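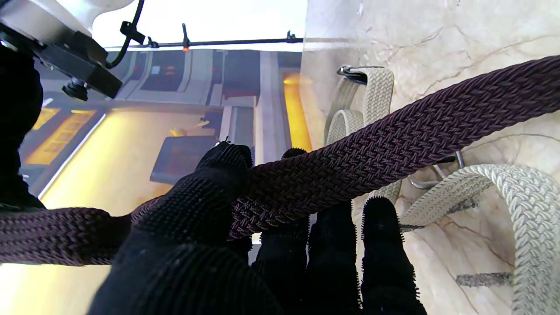 4.2 What the home build can and cannot hold

Claims about hands built outside a proper lab tend to rest on one good clip, and we started this section expecting to be let down. Our build, which we call Umby, was put together in a shared workshop by Friesen and Tawhiri, neither of whom trusts a demo they didn't set up themselves. The first question was grip on things that bend. A braided belt is a fair test, as it has no rigid edge to push against and it sags wherever it isn't held. In the grasp shown in Figure 3a the dark belt passes over the lower fingers with the thumb curled on top, and one of the fingers stands clear of the braid. We count that as a hold. We don't count it as proof that all the fingers are needed, and the earlier Loddale report was too quick to say so about a very similar layout. The fuzzy black covering on the fingers is a second point of doubt. Babaei argued for it from the start on the grounds that it drags on woven goods. Cloutier thinks it mostly hides sloppy finger placement. We ran 100 trials with the covering and 100 without, and the gap between the two sets was too small to settle the matter.

Two-handed work is where we had the most trouble believing our own notes. Of 500 attempts at handling cloth with both arms, 30 were thrown out after Ouellet found that the start position had drifted. He would have thrown out more. The scoring rule says only that both hands must touch the cloth, and a hand can touch a cloth while doing nothing useful for it. Figure 3b meets the rule. Whether the roll would stay shut if one hand let go is something the rule never asks, and a still picture won't tell us either.
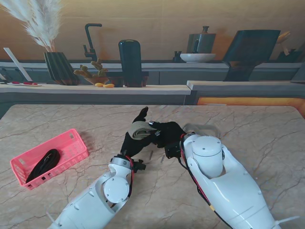 Figure 3. (a) Single-hand grasp on a dark braided belt. (b) Both hands holding a rolled beige cloth over the marble tabletop.

We have kept the rule as it stands so that our numbers can be set beside those from the Unddale build, but readers should treat any two-hand score in Table 2 as an upper limit. A stricter rule, with a release step for each hand in turn, was tried in May on a small set of cloths and is covered in Section 5.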